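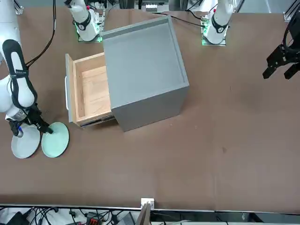
Morning, everyone. I'm standing in for the Voststead robotics club, who are seventeen years old, mostly, and therefore asleep. Our project this year is putting the crockery away, a job I have been trying to get my own household to do since the club was founded. The task on paper is one line long: plate goes in drawer, drawer goes shut. The drawer is already part open, with the fingers on the rim of the green plate, and at that point the whole club holds its breath and somebody's chair squeaks. (Pause here. If they laugh, good. If they don't, carry on briskly.)

Next bit, how we work. The club meets on Friday after school. We have 7 members, 2 arms and one working kettle. The students split into pairs with one left over, and the one left over keeps the logbook, which has become the most sought-after job because you can sit down. An entry has to say what was tried and what happened. "It went weird" was allowed in the first month. It is no longer allowed.

Ask for hands up: who has ever dropped a plate? Then who has written it down afterwards? Fewer hands.

The logbook stands at 117 tries. I was going to show you a graph, but the graph goes up, then down, then along, and I couldn't find a title for it. The students wanted to call it Illus, after their program, on the grounds that it behaves the same way. What we learned from it was dull and useful. Most of the bad tries were bad before the arm moved, since we'd set the plate down in a slightly different spot and told the program it was in the old one. Tape marks helped. So did making the same person lay the table for a whole session.

(Drink of water. Check the time. If past ten to, skip the Tarawneh Cup and go to the drawer.)

The Tarawneh Cup, quickly. Three rounds, each with a fresh layout, and the judges choose where the cabinet goes. We practise by turning it a bit each week and pretending to be judges. The students are very good at pretending to be judges. They are stern and they want biscuits.

Now the drawer. 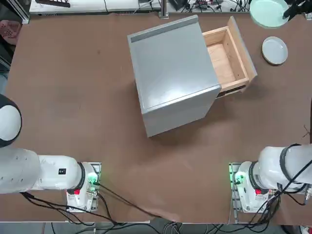 Justinas Ramanauskas wrote to us after the Brerkik heats to say that we were starting at the wrong end: teach the closing first, he said, and the opening will look after itself, and stop letting the keenest student do all the typing. We took the second piece of advice at once. The first took us until May, by which time the club had agreed it was their own idea.

Questions now, please. Easy ones to me, hard ones by email to the students, who get up at noon.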